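Liste du club robotique de Cendilville
Archives > décembre > Re: le service à thé, on en est où ?

Bonjour à toutes et à tous,

Je réponds enfin, désolée pour le silence, j'avais deux copies à rendre et une colle. Je remets le message d'origine parce que les nouveaux inscrits d'octobre ne l'ont peut-être pas eu :

> Salut la liste,
> Pour l'épreuve de la coupe Skilska, on reste bien sur la théière ?
> Je vois passer trois versions du règlement et je ne sais plus laquelle
> est la bonne. Et puis il faudrait décider qui réécrit la partie prise,
> parce que dans l'état, le code de Gethin est illisible (pardon aux
> auteurs). Si on change d'objet, c'est maintenant ou jamais.
> Dernière chose : les enregistrements, on les met où ?

Alors, dans l'ordre. Oui, on reste sur la théière et la tasse. La bonne version du règlement est celle qui fait 3 pages, les autres sont des brouillons, vous pouvez les jeter !

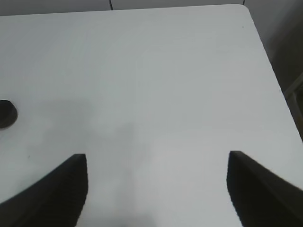
Envoyé par la secrétaire du club, le 13 décembre 2025

Pour Gethin (notre programme, pour les nouveaux, rien à voir avec le groupe de musique), j'ai commencé à nettoyer le module de prise. J'ai sorti toutes les constantes dans un fichier à part, avec leur unité, en français, et ça se lit déjà mieux. Il reste 332 lignes que je n'ose pas toucher, celles de la descente vers l'objet. Si quelqu'un se souvient pourquoi on multiplie par 1000 puis qu'on divise par 1000 deux lignes plus bas, je suis preneuse — je soupçonne une histoire de millimètres, mais bon.
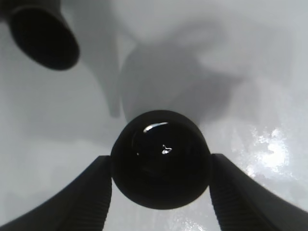
Côté épreuve, je rappelle que le noir sur fond blanc nous arrange pour trouver le contour, et nous embête pour tout le reste. Les reflets bougent dès qu'on bouge la pince, les ombres se collent à l'objet, et le programme les prend volontiers pour un morceau de l'objet. J'ai essayé de monter le seuil, puis de le baisser, puis je suis allée manger. L'idée de masquer les ombres à partir de la couleur du plateau me paraît la plus simple à tester, et on peut le faire à la maison, sans la machine. 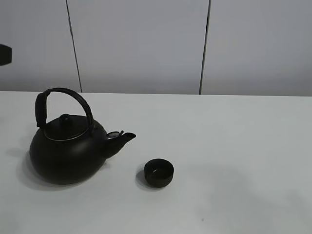 Pour le placement de départ, le règlement laisse la théière à gauche et la tasse à sa droite, sans contact entre les deux. Il ne dit rien de l'orientation du bec, j'ai écrit aux organisateurs et j'attends. En attendant, on garde le bec vers la droite, sinon on ne pourra plus comparer nos essais entre eux. Et s'il vous plaît, notez le placement dans le cahier AVANT de lancer, pas le lendemain de mémoire (je m'inclus dedans).

Les enregistrements vont sur Fillix, dans le dossier du projet, un sous-dossier par séance. On a droit à 50 Go et on en a déjà mangé une bonne partie avec des vidéos en double, donc faites le tri avant d'envoyer.

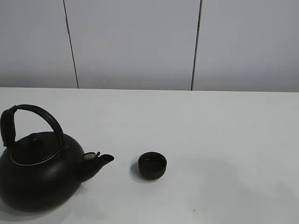
Reste la question de l'anse. Moi je suis pour la prendre par la partie épaisse, à gauche, la pince aurait plus de matière à serrer. L'autre camp veut le milieu de l'arche, pour l'équilibre, et je comprends l'argument, mais je ne vois pas comment on incline ensuite sans que tout tourne entre les doigts. On teste les deux à la prochaine séance et on tranche ?

Il me faut aussi deux personnes pour le dossier écrit, une qui rédige et une qui relit. Répondez sur la liste et pas en privé, sinon je perds les messages.

Bises, et bon courage pour les partiels

> Dernière chose : les enregistrements, on les met où ?

PS : la clé du local est retournée à l'accueil.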